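The Second Pair of Jaws

Zamfira Bogdan had carried the new jaws home in her coat pocket, which she would have been ashamed to tell anyone, and now she carried them back up the stairs to the third floor of the Michalski building in the same pocket, wrapped in a clean sock. She hadn't meant to take them home at all. She had only wanted to look at them properly, at her own kitchen table, with a cup of tea and the good lamp, the way her mother used to look at a chicken before deciding whether to pay for it.

"You're late," said Eifion Gwilliam from under the bench, where he was doing something to a cable. "Pranab has eaten your bun."

"It was a communal bun," said Pranab Bandara.

"It had her name on the bag."

Zamfira put the sock down on the bench and let them argue. She had worked with the two of them for long enough to know that a morning went better if the bun question was allowed to run its course. Outside it was raining in the soft, undecided way it did in October, and the radiator was making the noise like somebody stirring gravel, and she felt, for no reason she could have defended, very happy.

The trouble was this. Sosura, who paid for the lights and the radiator and (indirectly) the bun, wanted to know by the end of the month which jaws to buy for the training arms. There were the Radton jaws, which everybody knew and which Eifion loved the way some men love an old car, and there were the Inon jaws, which were lighter and newer and came in a box with a magnet in the lid. Eifion distrusted the magnet. He said that anyone who put that much thought into a lid had run out of thought by the time they got to the hinge.

So they had agreed to sew. The same hands, the same pad, the same dark thread, first with one make and then with the other, until somebody had an opinion worth writing down. And the hands, because she had the steadiest ones and because she had spent 20 years in operating rooms before her knees retired her, belonged to Liette Lévesque.

Liette came in at ten, shook out her umbrella over Pranab's shoes, and sat down at the console as if it were a piano in a house where she used to live.

"Which ones am I getting?" she asked.

"We're not telling you," said Zamfira.

"I'll know."

"You won't know," said Eifion, who had come out from under the bench to watch and was already looking worried that she would.

She began with the short cut near the top, one knot and done, hardly more than clearing her throat. Then she moved over to the longer one on the right, and Pranab turned up the screen so that they could all follow, and for a good while there was only the radiator and the small dry click of the console under her fingers. She was not a talker when she sewed. She hummed, though, and Zamfira, who was supposed to be writing down how often the thread slipped, found that she was writing down the humming as well, a little line that went up when things were going nicely and flattened out when they were not.

By the time Liette got down to the big slanting cut at the bottom, the line on the page had gone quite flat.
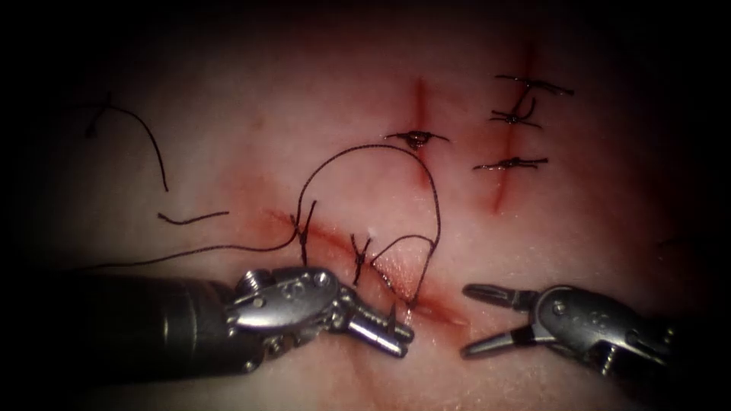

The lower cut, two stitches in, with the long loop still standing.

"There," said Liette, and let go of the controls, and flexed her fingers. "Look at that loop. I could hang washing on it."

"It's a fine loop," said Pranab loyally.

"It's a dreadful loop. The left hand is a good girl, she goes where I send her. But the right one, I open her up and I'm waiting for the thread to come to me, and I can't tell how much I'm holding until I've got it." She leaned toward the screen. "I don't say it's bad. I say it's like shaking hands with somebody in mittens. Whose mittens are they?"

Nobody answered. Eifion had gone pink up to the ears. Zamfira looked at her notes, although she knew perfectly well what they said, because she had fitted both tools herself before going down for the milk.

"Radton," she said. "Both sides."

"Both?" said Eifion.

"Both. The right one's the old one. The one you wouldn't let me send back."

He came around the bench and looked at the screen for a long time, at the closed jaws and the open ones and the bare bit of pad between them. That tool had been on the arm when Eifion first came to Michalski. He had cleaned it with a toothbrush every week, and he had once driven it 53 miles to a man who understood springs, and waited in the car, and driven it back.

"She's worn out," he said finally.

"She's allowed to be," said Liette, and patted his sleeve. "So am I. Now give me the ones from the sock."

"How did you know about the sock?" said Zamfira.

"Darling, there's fluff on the bench."

It took Pranab a few minutes to swap them over, and in that time Eifion went out to the bakery without saying where he was going. He was back before Liette had finished complaining about the height of the chair. He had rain on his glasses and four buns in a bag, and he put the bag in front of Zamfira with her name already written on it, in capitals, with a line under it for Pranab's benefit.

Then he pulled up a stool beside the console, rather closer than he usually sat, and folded his arms.

"Go on, then," he said. "Let's see what the magnet people can do."

Liette took up the controls and found the end of the thread, and after a moment she started to hum.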